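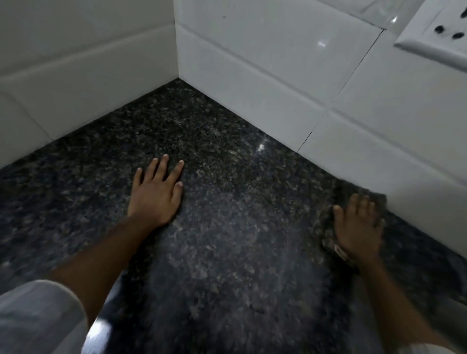

Dark granite and white tile in the corner.

Why we should rent for longer

I have lived in Hasville for nine years and in four apartments. Each time I signed for one year, because this is what the landlord offers, and each time I behaved like a guest. I did not paint. I did not plant anything. I did not learn the name of the man upstairs until he moved away.

In the country where I grew up, a lease of five years is normal. My parents stayed in the same rented rooms for 26 years, and my mother chose the wallpaper herself. People here find this strange – they think that only an owner can care about a wall.
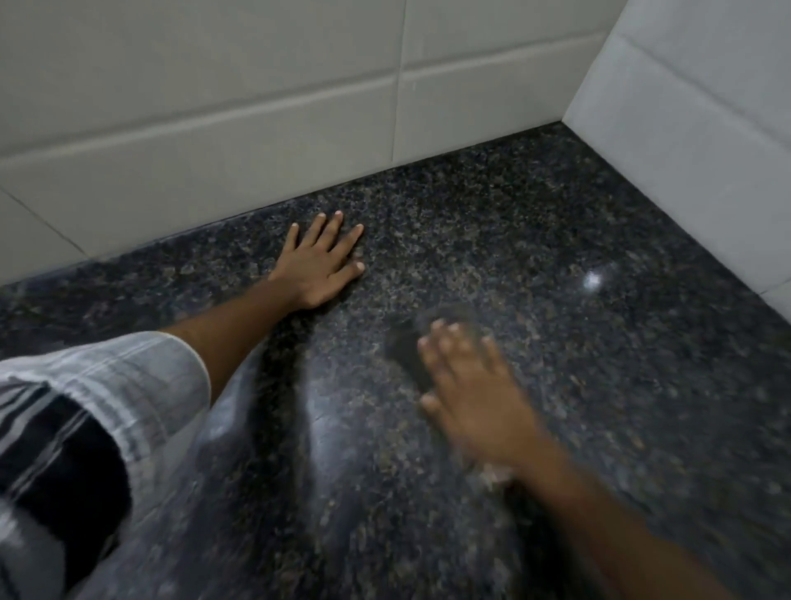

Polished stone floor, tiled walls.

My neighbor Martti Pesonen moved to Custside last April after his rent went up by 35 dollars a week. He could pay it. He left since he was tired of waiting each spring for the letter.

A short lease looks like freedom, and for a student maybe it is. For a family it means the children may change school, and the town loses people who were just beginning to come to its meetings.

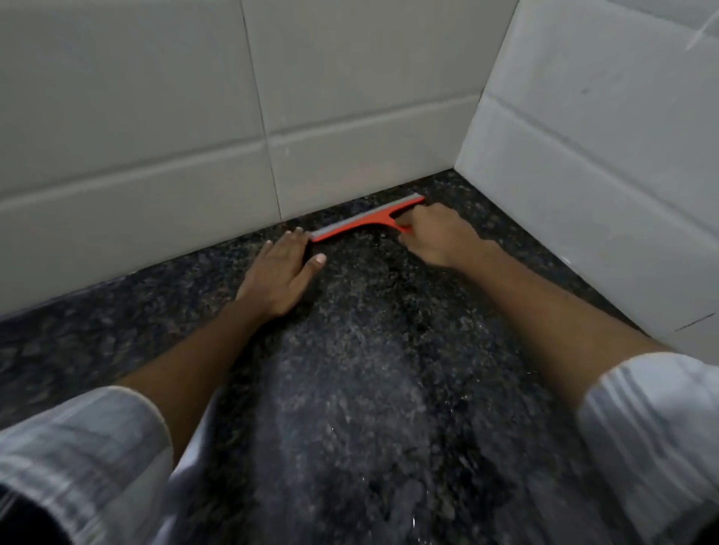

What the town could do

I do not ask for a law against landlords. Let Hasville offer a lower property tax to an owner who signs for three years or more, with the yearly increase written in the contract. The owner also gains, for an empty apartment pays nothing.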